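How to Mark Up a Work Sheet When a Robot Joins Your Bench

By Katia Mancuso

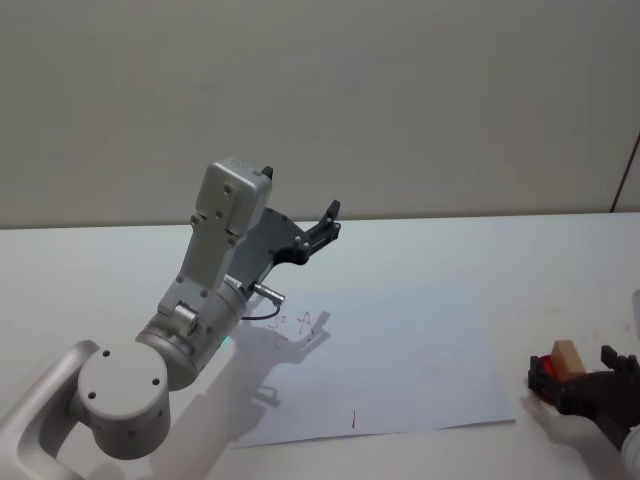 A paper work sheet on the table at Plumthorpe, with a red letter A in pen near the gripper.

I've worked the kitting bench at Plumthorpe for a long while, and when the arms came in last April I figured my job would turn into standing around watching. Nope! I do a lot less picking and placing now and a whole lot more drawing. If your shop is getting a pair of arms too, you'll probably end up making what we call a work sheet, so let me save you some of the mess I made.

A work sheet is a big piece of plain paper that lies flat on the table and shows the people (mostly the people) where things go. The arms run off their own saved positions. The sheet is so that you, me and whoever comes in at 2 p.m. can all put a block back in the same place without calling each other at home.

What you need

One large sheet of white paper, the biggest your table will take without hanging over
A fine red pen
A ruler
Low-tack tape
A notebook for the spots

Step 1. Pause the arms and do it right

Before you reach in, use your shop's full stop procedure, the one you were trained on. A little light on an arm doesn't tell you it's safe to put your hands in there. At our place you sign the pause log, and whoever is on the other side of the bench signs too. It feels slow for the first week and then you stop noticing.

Step 2. Lay the paper

Wipe the table, set the sheet down square to the edge and smooth it out from the middle. I tape the corners on the first day and peel the tape once I'm happy with where the sheet sits. My friend at the Zilldale site leaves hers taped all week, and that's fine too. Plain paper only, please. We tried graph paper from the office and everybody went cross-eyed by lunch.

Step 3. Mark your first spot

Have your lead jog the arm over the first position and stop it there. Make a small mark on the paper near it, then pause everything again before you write the letter. I go with capital letters for spots and short strokes for lines you shouldn't cross with your tray. Keep them small and thin! My first sheet had letters as tall as my thumb and you couldn't tell which part of the letter was the spot.

Look out for shadows while you do this. With the lights over our bench the arm throws a big gray one right across the paper, and I once marked the shadow of the finger instead of the finger. Get your head down to table level and check from the side.

Step 4. Write it in the notebook

Letter, what goes there, who marked it. Our current sheet is number 43, and I can still look up any of the old ones. If a mark changes, start a fresh sheet. Crossing things out gets ugly fast.

Step 5. Walk the next shift through it

This is the part that changed most for us. We used to hand over with a nod and a "good luck." Now we do ten minutes at the bench, with the sheet in front of us, and the night crew gets to argue. They moved two of my spots the first month and they were right both times, darn it.

A few things people ask me

Did anybody lose their job? Not on our bench. Two of us went to Lenside for the setup course, and I got the sheets. My wrists are a lot happier, I'll say that. I do miss the rhythm of the old way some afternoons, and the pay bump took longer than they said it would.

Can you use a printed sheet? Sure, once your spots quit moving. Ours still move.

What about pencil? Too faint under our lights. Stick with red.

If you get stuck, come find me at bench 204 before first break.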